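Laststead Number Board
Section 4: Setting out, playing and putting away

Before you start

The number board is a tray puzzle with a wooden frame. Each numeral has its own tile, and small pictures and groups of dots go with the numerals so that a child can match by counting as well as by shape. Read this section once before the first use. The care notes at the end apply to all boards in the Laststead range.

Caution: Puzzle pieces can be a choking hazard. Keep them away from children under three and do not leave a young child alone with loose pieces.

4.1 Choosing a place

1. Use a flat table that does not rock. A plain, light surface is best, as the tiles are easier to find against it.
2. Clear a space at least 44 cm deep in front of the player.
3. Put the board in the middle of the space. It does not have to be square to the table edge, and many children prefer it turned a little towards them.
4. Leave room on one side for loose pieces. Left-handed players may want this on the left.

Note: On a glass or polished table, place a thin cloth under the board to stop it sliding.

4.2 First session

For a first session, start with the board complete and take out only a few tiles. A full board tipped out at once is hard work for a beginner and usually ends with pieces on the floor.

1. Show the child the complete board and say the numbers aloud in order.
2. Lift out two or three tiles. Push gently from one side until the opposite edge rises, then take hold of it.
3. Lay the tiles face up beside the board with a gap between them.
4. Ask for one number by name.
5. Let the child try the tile in the spaces. If it does not drop in, turn it a quarter and try again.
6. Carry on until the board is full.
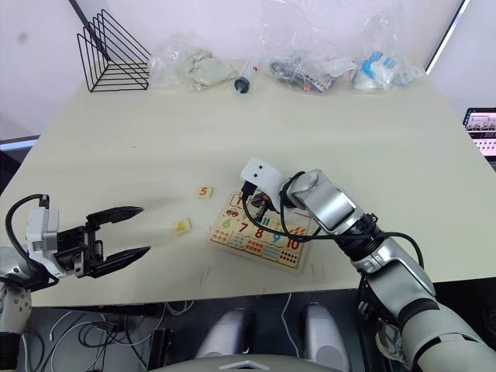 When this goes easily, take out more tiles each time. Keep the loose ones on the same side of the board from one session to the next. If a tile lies partly under the frame, move it clear before going on, as pressing down on the board can mark the printed face.

Caution: Do not force a tile. A piece that will not sit flat is either in the wrong space or has something under it. Lift it out and check for crumbs or grit.

4.3 Matching the dots

1. Take out one numeral tile and leave its dots in view.
2. Count the dots together, touching each one.
3. Ask the child to find the tile that goes with them.
4. Repeat with a higher number.

Small numbers are learned first. Expect the higher ones to take longer - there is no need to do all of them in one sitting.

4.4 Putting away

1. Return every tile to its space and run a flat hand over the top. Any raised tile will be felt straight away.
2. Store the board lying flat. If it must stand upright, put it in its bag first.
3. Do not stack more than 5 boards.

4.5 Care

Wipe with a slightly damp cloth and dry at once. Do not soak the board or put it in a dishwasher. Keep it away from radiators and out of strong sun, which fades the print.

To order a lost tile, contact Delleo spare parts and quote the numeral and the colour it is printed in.

Revised June 30, 2025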